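Moving to the smaller room

In September I moved from the big room at the front of the house to the small one over the kitchen. It is the same house, in Greltthorpe, and the distance is 18 steps along the corridor, so I told everybody it would take one evening. It took 5 days.

The reason for the change was money. The small room is cheaper and it is also warmer, as the heat from the kitchen comes up through the floor. What it doesn't have is shelves. In the front room I had a wall of them and I had filled them without thinking. I come from a family where we keep things. My mother still has the tin from the biscuits somebody brought when I was born, and in it there are buttons.

I didn't want to buy furniture straight away. I did look, and the shelf I liked best, from a shop in Brisberg, would have cost me more than one week of food. So I decided to live with boxes for a while and see what I really need near my hand. I had kept many boxes from the first time I moved to this country, flat behind the wardrobe.

My method was not very scientific. I carried everything to the bed in the new room, and I did not allow myself to sleep before the bed was clear again. The first night this was a mistake, and I slept at one o'clock with my coat and three scarves on my feet. After that I carried less at a time.

The discovery for me was to turn a box on its side. When a box stands the normal way, things go down in it and you forget them. On its side it becomes a little cupboard with no door, and the tall things can stand up at the back. I tried it first on the bedspread, between the blankets, before I decided where it would live.
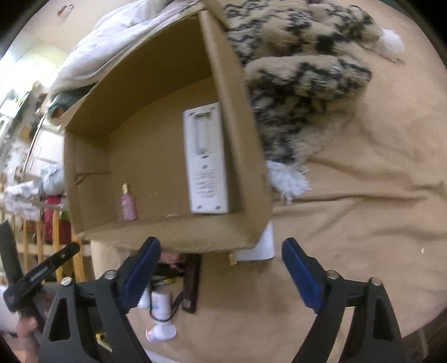
Kieran Horgan wrote to me after my last post that cardboard is fine until the first damp winter, and then the bottom goes soft and everything smells of it. He would put a piece of wood under each box, or two old magazines if there is no wood, and never push them against an outside wall.

I think he is right about the wall. Mine is an outside wall on two sides, because the room is on the corner. I moved the boxes to the inner side, next to the door, and now the door opens only as far as my shoulder, but I am getting used to it. For the wood I asked in the house and I was given an old bread board.

The blankets were the more difficult question. They take the place of everything else, and you can't fold a thick one small, it opens again as soon as you turn your back. I keep one on the bed and one on the chair. The summer things went in the suitcase under the bed, and I wrote the contents on a paper and put it inside the lid. I hope I will remember that the paper exists.

Still without a home: the iron, a lamp with no bulb, and a bag of cables I am afraid to throw away. If somebody near Greltthorpe wants the lamp, please write to me.

Contact | © Small Rooms, all rights reserved | Back to top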